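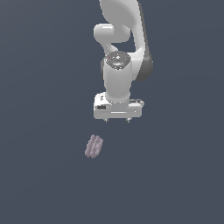

Could the members please be shown what the arm would be doing before they are asked to pay for it? The request came from Biken, in reply to the spring budget paper, and several other sites have since asked much the same. This gallery has been put together in response and should be read alongside section 2 of the equipment plan.

The proposal is for the purchase of one robotic arm and gripper for the shared workshop at Neltcombe. It would be used for picking up and setting down small, light items, a task at present carried out by hand. The pictures on this page are computer renderings from the planning model, and no order has been placed.

The first picture has the gripper open above a small, bumpy object, with the fingers pointing straight down. Soft or uneven items of this kind are the most difficult part of the specification, and bidders will be asked to quote for fingertips as a separate line. Sites which handle only flat or boxed goods may find that the standard fingers are enough.

Budget holders are reminded that the price of the arm is only part of the cost. The plan allows for a mounting frame, guarding, electrical work and training for 2 members of staff at each site. A sum of 2000 pounds has been set aside for spare fingers and small parts in the first year - this may not be moved to other headings without written approval. The model was prepared in Plotero, and the licence is already covered by the existing software budget. 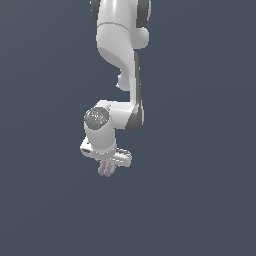

Arm with the gripper pointing down, fingers close together. Planning model, Neltcombe.

Sites should use this view when considering headroom. In the model the arm reaches down from above, and a ceiling or overhead frame able to carry it will be needed wherever the same layout is adopted. Amano has asked whether a bench mounting could be priced as well. It will be included in the request for quotations as an option, with delivery and fitting shown separately.

Comments on the layout, the fingertips or the cost headings should be sent to the equipment office by noon on Friday, quoting item 133. Sites wishing to share in the purchase should also state which budget year their contribution would fall in - late changes cannot be carried into the April round.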